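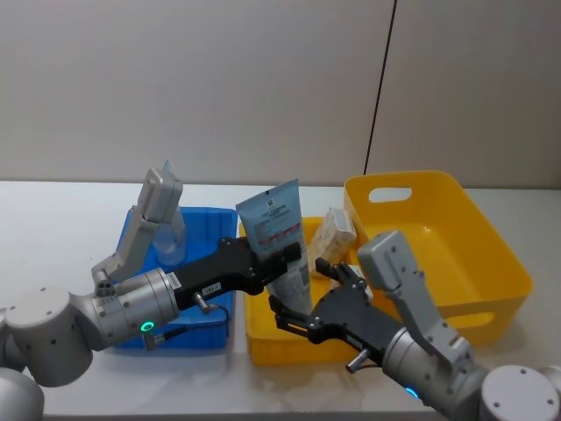 Minutes of the ordinary meeting of the Grustwood Allotment and Orchard Association

Held in April, on a Monday evening, in the back room of the Akpalu reading hall. The meeting was opened at 19:10. The chair welcomed all members and apologized for the late start. The key to the side door did not work and we had to wait for the second key.

Apologies for absence were received from the holders of plots 4, 11 and 27. The holder of plot 11 sent a written remark on item 5, and it was read at that item.

1. Minutes of the previous meeting

The minutes were read and accepted with one correction. In the paragraph on the lower gate, the words "shall be closed at night" should be "shall be closed and locked at night". The secretary will change it in the book.

2. Matters arising

The broken step at the tool shed is repaired. The new step is a little higher than the old one, and members are asked to be careful in the first weeks.

The letter to the district office about the street lamp at the corner was sent. There is no answer until now. The secretary will write again before the next meeting.

The question of the bees on plot 19 was left open last time. The holder explained that the two hives will stay behind the hazel hedge and that the entrance of the hives is turned to the field. The neighbors on plots 18 and 20 said that they are content with this. The matter is closed.

3. Accounts

The accounts for the past season were presented on paper. The balance on the association account at the end of the season was 3860. From this amount, 1613 is reserved for the water pipe and may not be used for other things.

A member asked why the cost of the compost delivery is higher than in the season before. It was explained that the delivery came in two loads, and each load is charged separately. The member asked if next time it can come in one load. The chair answered that the big truck cannot turn at the upper gate when cars are parked there. If members leave the turning place free on the delivery day, one load is possible. It was agreed to put a notice at the gate one week before.

Three members have not yet paid the rent for their plots. They will receive a reminder. No names were read in the meeting, as it is our custom.

The accounts were approved. There was one abstention.

4. Water pipe between the upper and lower plots

This item took the longest time. The pipe leaks in two places, near the old pear tree and at the bend below plot 14. The pressure in the lower part was very weak in the last summer, and some members carried water in cans from the upper tap.

The association has received one offer, from the firm Geltlow, for a new pipe on the whole length. A second offer was asked from another firm but it did not arrive in time for the meeting.

The following opinions were given:

The holders of the lower plots want the whole pipe to be changed before the summer. They say that the repair of single places was done already two times and that the leak always comes back some meters further.

Some holders of the upper plots think that a repair at the bend is enough for this year, and that the whole pipe can be done in the next winter when the beds are empty. They are afraid that the digging will damage the strawberries and the young currant bushes along the path.

One member proposed to lay the new pipe on the other side of the path, where there is only grass. This was found a good idea by many, but it is not known if the firm can do it for the same price.

It was decided as follows. The secretary asks Geltlow for a new price with the pipe on the grass side. We wait for the second offer until the end of the month. If it does not come, the board may accept the offer of Geltlow, on the condition that the cost above the reserved sum is not more than 500. Votes in favor: all present except two.

Members who can help with digging by hand near the pear tree are asked to write themselves on the list in the shed. The roots there must not be cut by a machine. 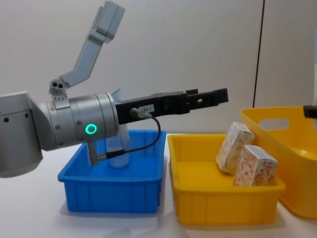

5. Seed and plant exchange

The exchange will again be held in the yard behind the shed, from 10:00 to 13:00. Tables will be put out from 9:00. The list of last year was used to see what was missing. There were too many zucchini plants and almost no leeks, and the members are asked to think of this when they sow.

The written remark of plot 11 was read. The holder asks that all seed bags carry the name of the variety and the year of harvest. Last year the holder took home a bag marked only with "beans", and they were climbing beans on a bed without poles. The meeting agreed. Bags without name and year will be placed in a separate box, and everybody can take from it at own risk.

It was discussed if the tomato variety Plolleo, which several members grew last year, should be ordered together. The opinions about it were different. On the sunny plots it ripened early and the taste was good. On the plots near the hedge it got brown spots in the wet weeks and most fruits fell down. It was agreed that interested members order together by one list, but the association does not pay for it.

Plants which remain at 13:00 must be taken home by the person who brought them. Last year many pots stayed in the yard for weeks.

6. Orchard

The pruning of the apple trees is finished, except for the two tall ones by the fence. For these a longer ladder is necessary. A member offered to lend one. The work will be done only in dry weather and always with a second person who holds the ladder.

The cut branches are still lying on the grass. Members may take them for pea sticks until the end of the month. What is left will be shredded and spread on the path.

The plum tree on the east side did not carry fruit for three years. A proposal to cut it down was made. Several members spoke against this – the tree gives the only shade at the bench – and the proposal was taken back. The bark will be looked at again in the fall.

7. Rules for the shed

The chair reminded that tools must be cleaned before they are put back. The wheelbarrow with the green handle has a flat tire again and must not be used until it is repaired.

One member asked if it is possible to get a second key for the shed for each plot, so that couples do not have to share. After a short discussion this was refused. Too many keys were lost in the past and the lock had to be changed. A couple may leave their key in an agreed place on their own plot, but this is at their own responsibility.

It was asked that nobody stores private sacks of soil in front of the shelf. The private sacks which are there now should be removed before the seed exchange.

8. Waiting list

Plot 8 has become free. The first person on the waiting list has visited the plot and wants to take it. The small greenhouse stays on the plot, and the new holder will pay for it directly to the former holder. The association does not take part in the price.

It was proposed to divide very large plots in two when they become free, so that the waiting list becomes shorter. The meeting was in principle friendly to this idea. A written proposal with a drawing will be made for the next meeting, and it should also show where the second tap could be placed.

9. Any other business

A member complained about smoke from burning of garden waste. The chair repeated that burning is not allowed at any time, also not in a barrel.

The holder of plot 22 has found a pair of pruning shears with red handles near the water tank. They are hanging on the nail inside the shed door.

It was asked if dogs may come to the seed exchange. Yes, on a short leash.

A member wishes that the minutes are also hung in the shed and not only sent by mail. This will be done from now on.

10. Next meeting

The next meeting will be in June, at the same place and at the same hour. Items for the agenda should be given to the secretary in writing two weeks before.

The meeting was closed at 21:25.

Minutes taken by the secretary of the association.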